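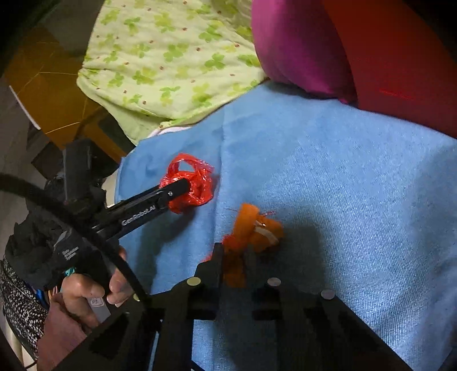

The Book from Bendarik

The letter from Bendarik came in with the gas bill, and Rafferty Begay opened the gas bill first, which tells you how things were going at Zurby Abbey.

The letter was on thick cream paper with the two crossed keys at the top. It was from the Abbot of Bendarik, on the other side of the river, and it asked after everyone's health and hoped the roof was behaving. In its third paragraph it mentioned a book. The book had been lent by the library of Bendarik to the library of Zurby over 300 years ago. Bendarik was putting its catalogue in order. Could they have it back?

Rafferty took the letter up to Father Prior, who was in the cellarium trying to get a wasp out of a jam jar.

"Do we have it?" said Father Prior.

"It's number 322. It's the one in the glass case."

"The one on the leaflet?"

"The one on the leaflet, yes. And the tea towel."

Father Prior put the jar down. Zurby had once owned a good many things, among them a mill, a ferry, a stretch of the river and the left hand of Saint Isia. The mill had burned, the ferry had sunk, the river had moved half a mile north without asking, and the left hand of Saint Isia had been looked at by a doctor in the time of the present Prior's predecessor and found to be a right hand. That left the book. It was a herbal, large and brown, with a painting of a mandrake on the open page that bore a strong likeness to a man getting out of a bath. People came to see it. On a good day in summer as many as 50 people came to see it, and most of them bought a scone.

"Write back," said Father Prior, "and say we're still reading it."

Rafferty was not a monk. He was the librarian, the guide, the shop, and in winter the man who went round with the buckets. He had come to Zurby to write a history of the abbey and had found the first two chapters so dull that he took a job there to put off writing the third. He wrote back to Bendarik. He did not say they were still reading it. He said the matter was being looked into, that records of the period were patchy, and that the roof was behaving as well as could be expected.

The reply took a week. The records at Bendarik, it turned out, were not patchy at all. Enclosed was a copy of the page from the loans register. It gave the name of the book, its size, the state of its binding ("good, but for a bite"), and the signature of one Brother Anselm of Zurby, who had promised before God to bring it back by Michaelmas.

"Which Michaelmas?" said Father Prior, holding the page at arm's length.

"The next one, I think, is usually meant."

"Does it say so?"

It did not say so. Father Prior was very pleased with this. He had trained as a solicitor before he was called, and now and then the old life came up in him like heartburn. He dictated the next letter himself, walking up and down. Zurby fully intended to honour Brother Anselm's promise, it said, and looked forward to returning the volume at Michaelmas, in a year to be agreed between the parties. Brother Anselm was sadly not available for comment.

After that things went quiet until September, when Darnell Yazzie turned up.

He came on the early bus with a small suitcase and a waterproof, and paid his £2 at the door like anybody else. Rafferty gave him the full tour. He had the refectory with its painted ceiling, the stair where the Bishop fell, the hand of Saint Isia (they still showed it, with a new label), and at last the library, where he stood in front of the glass case and didn't say anything for so long that Rafferty began to tidy the leaflets.

"There's the bite," said Darnell Yazzie.

"I beg your pardon?"

"Lower corner. We always thought it was a goat." He put down his suitcase. "I'm the librarian at Bendarik. I should have said so at the door, but then you might not have let me pay."

Rafferty had been expecting a bailiff of some sort, or a canon lawyer. He had a speech ready for a canon lawyer. He had nothing at all ready for a thin man in a waterproof who was now bending down to look at the hinges of the case and making small unhappy noises.

"Who put it in here?"

"It's been in there since before my time."

"With the window behind it?"

"The window was there first," said Rafferty.

They took the book out together, on a cushion. Neither of them had asked the Prior. The page with the mandrake had faded to the colour of weak tea, and when they turned it over the one beneath was so blue and so green that both of them stepped back. It was a page of borage. The bees on it looked as though they might be trouble. In all his years at Zurby Rafferty had never turned the page, for the mandrake was on the leaflet, and visitors who have been promised a mandrake can be very unpleasant.

"Well," said Darnell Yazzie.

"Yes," said Rafferty.

They went on turning. There was henbane, and a cabbage of great dignity, and a full page of parsley by an artist who had plainly wanted to be doing battles. Somewhere after the onions they came on a slip of paper, folded small, in a brown hand that Rafferty knew from the cellar accounts. He read it aloud, slowly, as the spelling was a matter of opinion.

It was from Brother Anselm. He begged pardon of his brothers at Bendarik for the lateness of the book. He had gone down with it at Michaelmas as promised and the ferry was not running. He had gone down again at Martinmas and the ferry was running but the ferryman was not. By then he had reached the onions, and it seemed a pity to stop. He would bring it in spring without fail. The bite was his. He had been fasting.

"So it wasn't a goat," said Darnell Yazzie, and sat down on the visitors' bench.

Father Prior found them there when the bell went for Sext. He took in the open case, the book, the stranger and the plate of scones that had somehow joined them on the reading desk, a good distance from the book but still in the same room.

"Is this man robbing us?" he asked.

"He's from Bendarik, Father."

"That doesn't answer the question."

Darnell Yazzie stood up and brushed off his knees. He said that his Abbot had sent him to fetch the book and had packed him a suitcase with a blanket in it for the purpose. He said he had every right to put it in the suitcase and get the next bus. He said he had also seen the room at Bendarik in which it was going to be kept, a very fine room with gilding and a marble floor and eleven windows facing south.

There was a silence while the Prior turned from a monk into a solicitor and back again.

"You're telling me," he said, "that it would be worse off with you."

"I'm telling you I've written to the Abbot about blinds. I write to him about blinds every month. He says they spoil the line."

It was settled over lunch, during which nobody was allowed to speak, so it had to be done on the backs of leaflets. Zurby acknowledged the loan. Bendarik acknowledged the difficulty with the ferry. The book would be kept away from both lots of windows, at the county archive in Ridgeway, where there was a cold dark room with a machine in it that hummed, and the two abbeys would each have the use of it in alternate summers, one page at a time, a different page each month. Father Prior wrote "cabbage??" in the margin and underlined it. Darnell Yazzie wrote that the cabbage would go down very well in Bendarik, where they took vegetables seriously. The reader that day, up in his pulpit with the life of Saint Isia, lost his place twice trying to see what was going on.

The Abbot of Bendarik signed after Christmas, having first asked for the word "difficulty" to be changed to "negligence" and then, on a second look at who had owned the ferry, for it to be changed back. The signed copy reached Zurby on Mar 3, 2023, along with another gas bill.

This left the matter of the tea towels. There were four boxes of them in the undercroft, all mandrake. Rafferty put them out at half price with a card saying they were the last of their kind, and they went faster than they ever had before, so that he had to order more.

The empty case stayed where it was, as it was screwed to the floor. For the first few weeks he kept a photograph in it, but people complained that they could have seen a photograph at home. Then he put in Brother Anselm's letter, copied out large in plain modern spelling, with a note about the bite. Visitors read it all the way through. A few of them read it out to one another. One woman wanted to know whether it was true, and what he'd eaten it with, and Rafferty said that the records of the period were patchy, and sold her a scone.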